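The Last Bus to Warisport

The last bus to Warisport left Pastdale at ten past four, and she was on it with one bag and a paper sack of doughnuts from the shop across from the depot. She had 2,242 dollars in an envelope inside her coat. Her aunt had left it to her, along with a set of keys and a letter that said to sell the house only if the roof had gone.

It was April and already cold. The heater worked on the left side of the bus, so everyone sat on the left. The driver had the radio on low, a man reading out cattle prices.

She had not been back in eleven years. She remembered the road as longer. They passed the turnoff to Lusano, where the school used to be, and the water tower, and then the paddocks went flat and brown all the way to the hills. A woman across the aisle asked if she was going home. She said she was going to look at a roof.

The woman thought about that and said the wind had been bad in winter. It had taken the sign off Ginting Hardware and put it in the river.

They got in after dark. She walked up from the stop with the bag on her shoulder and tried three keys before one turned. The power was off. She found the torch where it had always been, in the drawer with the string, and went from room to room pointing it at the ceilings. The one in the back bedroom was stained. The others were fine.

She slept in her coat on the couch. In the morning a man came up from the hardware store with a ladder. He was on the roof for most of an hour, and she could hear him walking over the kitchen. When he came down he said he could do it for 1,330, or she could have it patched for 200 and be calling him again by next winter.

"What would you do?" she asked.

"Depends if you're staying," he said.

She told him she'd let him know by lunch. Then she sat down and read her aunt's letter again.
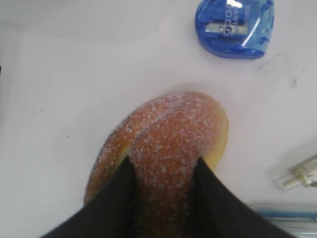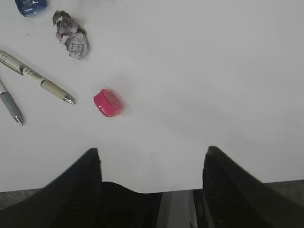 The letter was two pages and most of it was about the garden. The lemon tree needed feeding. The neighbour's goat was not to be trusted. At the bottom, in different ink, her aunt had written that the mornings were the best part of the house and that she should give it a few of them before she decided anything.

She had given it one. She put the letter back in the envelope with the money and went out to look at the lemon tree. It had dropped most of its leaves, but there was fruit on the side nearest the wall. She picked two, put them in her coat pockets and walked down the hill to the hardware store.

The man was behind the counter, cutting a key.

"Do the whole roof," she said, and asked him what he had for lemon trees.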